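Two white desks and a wall of tiny holes

27 August 2018

I promised back in June that I would write something about the desks, and then the summer got away from me, as it does. So it's bank holiday Monday, I have a pot of tea beside me, and I am finally going to tell you about furniture. Get comfy!
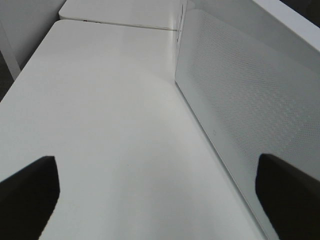 It started with the old desk, which I'd had since my first flat and which had reached the stage where every drawer needed a different sort of coaxing. I am a spreader, you see. Give me a surface and I will have papers on it by lunchtime, and then a mug, and then a second mug because I can't find the first one. One desk was never going to be enough for me, and I'd been saying so for years to anyone who would listen.

I looked at a very handsome one from Skondero, which came to 436 pounds on its own, and went home and had a lie down. Then I found the Fellance ones. They were 243 pounds each, plain white, matte on top (I can't bear a shiny desk, all that glare when you're trying to read), and you can put them end to end so they make one great long run. I ordered the pair before I could talk myself out of it.

The part I dithered over most was the divider. I wanted something along the back edge, partly to stop pens rolling off into oblivion and partly because I work much better when I can't see what everybody else is up to. Fabric ones seem to be the usual thing, but I had one years ago and it collected fluff like you wouldn't believe. Mine is a pale panel with a fine grid of tiny holes all over it and a good solid rail across the top. In certain lights the holes catch and you get these lovely slanting bands across it, and I have lost more time than I should admit to simply looking at them.

Cleaning has been easier than I feared. I wipe the desktops with a damp cloth and a drop of washing-up liquid, then go over them with a dry one. The crease where the panel meets the desk needs a bit more attention, and I use an old soft toothbrush for that. White does show every last speck, I'll give the doubters that much, but I'd rather see a crumb and deal with it than discover a whole colony of them in the autumn.

My new rule is that everything comes off the desk at the end of the day, and I give it 30 minutes if it has been one of those days. The papers go in the box files I bought from Prandlow, the mugs go back to the kitchen, and I get to start the next morning with nothing staring at me. I've kept it up for nearly the whole month, apart from one dreadful Thursday.

Next on the list is a lamp. I have my eye on a Hermans one with a bendy neck, though I haven't decided on the colour, so if you've got one do leave me a comment and tell me whether the neck stays where you put it.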